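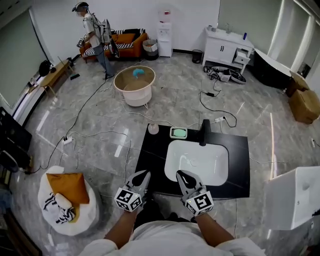 The fault that cost Krishnamoorthy Kotian most of March was a gripper that said it was closed when it wasn't. He runs the hand-held side of things at Weten, where people pick stuff up with grippers they carry around, and the recordings go off to teach a robot arm the same jobs. I'd asked him for half an hour and got nearly two, most of it spent on one small part. They do a lot of household work there, so you get a black countertop on the floor with a white sink set into it, a faucet, a green bar of soap in its dish, and somebody leaning over it with a gripper in each hand. "The sink jobs were where it bit us," he said. "Soap especially. You find out very fast whether you've really got hold of soap."

I should say I know Krishnamoorthy a bit from a previous job, so he was pretty relaxed with me, and he swore more than I've written down.

The way he tells it, the first sign was a clip where everything in the data looked perfect. The gripper width dropped to nearly nothing, stayed there, and opened again over the dish. Lovely. Then he watched the video, and the fingers had never properly met. "I thought I'd loaded the wrong file," he said. "I went and made a tea and loaded it again and it was still wrong."

So he pulled 200 recordings and went through them by eye, which took him four evenings (his partner was not thrilled). In 38 of them the number and the fingers disagreed. All 38 came from the left hand.

You'd think that would make it easy! It didn't. They swapped the left gripper for a spare and the fault went away, then two days later it came back on the spare. They blamed the software. They blamed the cable. For a whole week they blamed one particular operator who squeezes hard, and Krishnamoorthy still feels bad about that one. "I've apologised. I've apologised with cake."

It was Hacer Öztürkmen who found it. She looks after the hardware, and she joined us on the call once she heard what we were talking about, I think mainly to make sure he told it properly. The grippers use a little position sensor from Dogar, held down by a single screw, and the screw was backing out. Only a hair. Enough that when you squeezed, the sensor body turned a touch along with the linkage and reported more travel than there'd been.

"Why the left, though?" I asked.

"Because people put the left one down," Hacer said. "They're mostly right-handed. They rest the left on the edge of the counter between goes, or they knock it on the way up. All day. Tap, tap, tap." She did the tapping on her desk for me. She'd worked it out by sitting in on a session with a notebook and no laptop, and she says she had a fair idea before lunch.

The repair was thread locker and a second screw. She did every unit in an afternoon and put a dab of yellow paint across each screw head so you can tell at a glance if it's moved.

The data was the bigger headache. They had 400 recordings they couldn't vouch for, and a policy already trained on a good chunk of them. I asked what that looked like when it ran on the arm and they both laughed, although it wasn't very funny at the time. It would come down over a cup, close most of the way, decide it was finished and lift. The cup would come up a bit and go over. On one run it did that with a glass, near someone's foot, and that's when Hacer called a stop to everything. "I don't care if it's a cup and I don't care if it's slow," she said. "If it thinks it's holding something and it isn't, I don't want anyone standing next to it."

They were down for nine working days. Krishnamoorthy wanted to rescue the old recordings by working out finger width from the video, and he got partway there with a tool they call Lostuvness (don't ask, I did, and it's an anagram of nothing). Hacer wanted to bin the lot. In the end they kept the right-hand ones and recorded the rest again.

There's a new check now as well. Each session starts with a close on a 60 millimetre block, left and right, and if either reading is off you don't record. It takes less time than getting the straps comfortable. People grumbled for a few days and then got used to it.

I asked if they'd told the folks at Peltitz, who use the same sensor. Hacer had rung them the day she found it. They went and looked, and theirs were loose too.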